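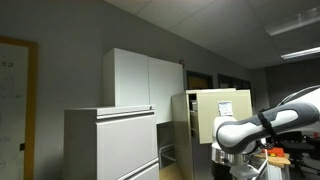 Dec 28, 2024

Treadmill belt wear, Isska shoe rig, second long set.

Picked up where Majdi Harb left the sheet. Both outsole compounds now have 300 km on the belt at the same load. Left lane is the Perport compound, right lane is the older Clasport one. Belt speed unchanged, incline zero, fan on.

Stack height at the heel, measured cold after an overnight rest: Perport lost 2 mm, Clasport lost 3. Forefoot loss is too small to call with the calipers we have. Need the dial gauge back from Nizar Hakim before I write any forefoot number down.

Lug edges on the Clasport pair are rounding on the lateral side first. Same pattern as the club shoes that came back in April, so the load path through the last is probably close to what a heel-striking runner does on road. Would not claim it for trail.

Belt temperature crept up again in the last hour. I stopped the run, let it sit, restarted at the same speed. Logged the stop as a gap and did not stitch the two halves together. If anyone plots this, leave the gap in.

Foam rebound: drop test on the midsole plug, same height as before. Perport slightly livelier than at the start, which makes no sense. Repeated it with the plug turned over and got the same. Suspect the drop guide is binding. Cleaned the rods, no oil. Will repeat with a fresh plug from the same sheet before believing any of it.

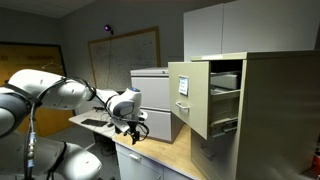

Arm and gripper over the desk, office side.

Cadence counter: the tally from the long set reads 1,175 cycles short of what belt distance predicts. The reed switch was loose in its bracket. Tightened it and marked the nut with paint pen. For this set use belt distance only — ignore the counter column.

Shboul road loop comparison is still waiting. The club runners have the matching pairs and are filling in paper logs, but two of them mixed treadmill and road miles in the same column. Asked them to split it from now on. Old entries stay as they are, flagged in yellow.

Note on laces: Majdi retied the right shoe with a heel lock partway through the first set. I have kept the heel lock on both shoes for this one. It probably does nothing on a last, but it is a difference between sets and belongs in the log.

To do
Get dial gauge from Nizar, check zero on the granite block
Fresh midsole plug, repeat drop test
Wipe belt and re-tension before the next set
Swap lanes, Perport to the right
Photograph lugs with the ruler in view, lateral side up
Ask Majdi which durometer he used for the starting values, the sheet only says "A"

Next set starts after the lane swap. Same speed, same load.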